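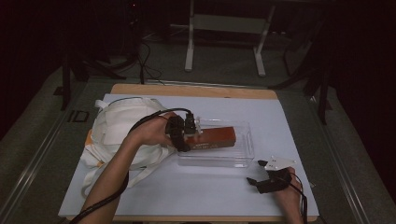 Grigore Ilie replied:
Before you reprint the jaws again, measure the backlash at the pivot. I chased the same fault for most of October and it was never the pads. Mine was the M3 shoulder bolt sitting in a printed hole that had gone oval.

drakis_bench
Second that. Ream it and put a brass bush in. Also, what is the closing force at the tip? You gave the figure for the trigger, which tells us very little.

Montserrat Galindo (thread starter)
22 N at the tip with the black pair, measured with a luggage scale, so treat it with suspicion. Pivot play is under 0.2 mm on the left unit. I have not checked the right. Tray is clear plastic, block is the reddish-brown bar. The job is lift, move, set down, and the logged jaw angle drifts during the hold.

pemov76
Drift in the log or drift in the jaw? Those are two different faults.

Montserrat Galindo
Log. The jaw looks still to me.

pemov76
Then it is the encoder or its supply. Where does the cable run?

Montserrat Galindo
On the left one it leaves the top of the gripper and loops back along my forearm. The right one trails down to the table edge. Five volts on both, same hub.

Grigore Ilie
I would not rule out the mechanics yet. If the magnet is glued to the jaw arm and the arm flexes under load, the reading moves and your eye will not catch it.

pemov76
Flex would give a step when the load comes on, then a flat line. She said drift. Scope the supply at the gripper end with both units running.

sisay_k
The Gala firmware also averages over 20 samples by default, which can make a step look like a slope. Set it to 1 and log again before anyone buys a scope.

Grigore Ilie
Fair point, I had forgotten the filter.

Montserrat Galindo
Filter off, 13 runs logged. It is a step on the left unit and nothing on the right. So flex, or the glue.

pemov76
I would still check the supply – a poor crimp can do that too.

drakis_bench
Swap the cables over and see which side the step follows. Two minutes' work.

Montserrat Galindo
Will do it tonight. Last edited 4/22/19 to correct the tip force units.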